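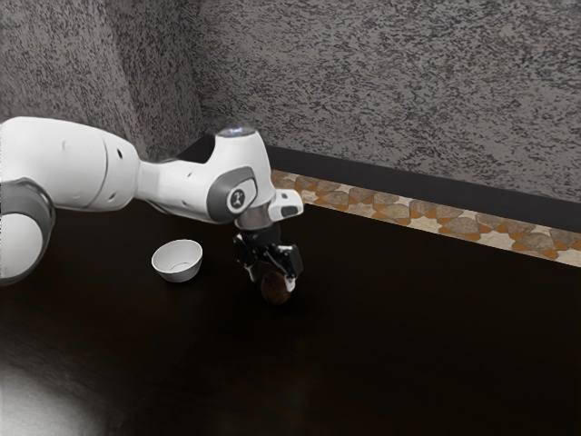 Home / Get Involved / Call for Participants

Help Us Find Out What Is Wrong With Our Robot Starter Kit (Paid, With Snacks)

Staniforth is looking for people who have never programmed a robot arm and have no burning wish to. If you have spent years avoiding anything with the word "kinematics" in it, please keep reading. You are exactly who we want.

What we make

Brellitz is a software kit for teaching a robot arm to do small jobs on a tabletop: pick a thing up, put it in another thing, stop. You practice on a simulated arm on your own laptop, and when you're happy with it you send the same routine to a real one. That last step is where most kits get quiet. Ours has a chapter about it, and the chapter is too long, and that is one of the things we would like you to complain about.

The kit goes on sale to schools, community workshops and small businesses later this year. Everyone who has tested it so far works here, or used to, or is married to somebody who does. They all found it very intuitive. We have stopped believing them.

What you would be doing

You will be given a laptop, the kit, a printed getting-started guide and a chair. The chair is good. We bought it after the first round.

The main job is called Fruit in Bowl. A round object sits on a dark table, there's a small white bowl nearby, and you have to get one into the other using a simulated arm with a two-fingered gripper. A toddler can do this with a real hand in a couple of seconds. Plan on most of a morning.

After that you choose one of the longer jobs. Current options are Set the Table, Sort the Blocks and Unpack the Box. There is also one called Tidy Up, which was written by our most optimistic engineer and which we'd pick last.

While you work, one of us will sit nearby and take notes. We are not allowed to help. We will want to help very badly, and you may hear sighing. Please ignore it. If you get stuck, say out loud what you expected to happen and what happened instead, in whatever words come naturally. Our notes from the spring round contain some language that had to be paraphrased for the product team.

Once you've finished, or given up, there's a short interview. Giving up is a perfectly good result and you get paid the same for it.

Who can take part

You need to be 18 or older, able to read a printed guide in English, and comfortable using a laptop with a mouse. You should be able to get to our office in Flaltham for both sessions.

You do not need any background in robotics, engineering, or math past the kind you use to split a check. Gamers are welcome but should know that the arm moves at the speed of an arm.

We would especially like to hear from teachers, people who run a workshop or a small packing operation, retired people with opinions, and anyone who reads instructions before starting. We had trouble finding that last group in the spring. If you are one of them, please mention it in your email, and we may frame it.

Sorry, but we can't take you if you write software for a living, if you've worked for Staniforth or for Nemska (who supply our simulation engine), or if you took part in an earlier round. You know too much.

Time and money

There are 2 sessions, one in the morning and one in the afternoon, on separate days. Each runs for three hours with a break in the middle. Sessions take place in June, and we'll try to find times that suit you.

You'll be paid $800 for completing both sessions. We know this is generous. We tried offering less and got eleven applications, four of them from the same household.

If you come to only the first session and decide that life is short, you'll be paid for that one at half the full amount. Payment is by check or bank transfer within two weeks of your last session. Parking is free. Lunch is provided with the morning session and consists of sandwiches. The afternoon gets cookies.

Participants also get a free copy of Brellitz when it comes out. You are under no obligation to install it.

Things people ask

Will there be a real robot? In the second session, yes, for the last half hour. It will run whatever routine you made in the simulator while you stand behind a yellow line and watch. You don't operate it by hand and you won't be asked to go near it while it's moving.

Can I break anything? In the simulator you can drop the fruit, drive the fingers into the table and fling the bowl across the room as often as you like. There's a reset button. It is the best-tested feature in the kit.

Will I be recorded? We record the laptop screen and your voice, never your face. Recordings are used only to improve the kit and the guide and are deleted when the study ends. You can ask us to delete yours sooner.

Is this a job interview? No. Two people from earlier rounds did end up working here, but one of them was the sandwich supplier.

What if I'm too good at it? Then we'll move you on to Tidy Up.

How to apply

Email the study desk through the contact form on this site, with "Bowl" in the subject line. Tell us what you do all day, the last piece of equipment you put together from instructions, and how that went. Please keep it under 2000 characters. That is the size of the box on the form, and it will cut you off without a word of warning. (Yes, we know. It's on the list.)

Tell us, too, if you need anything particular to take part comfortably: step-free access, large print, a left-handed mouse, a room without fluorescent lights. We have all of these.

We read every application and reply to every one, including the noes. If your first session is confirmed you'll get a consent form, a map and a note about which door to use. Use that door. The other one belongs to a dentist.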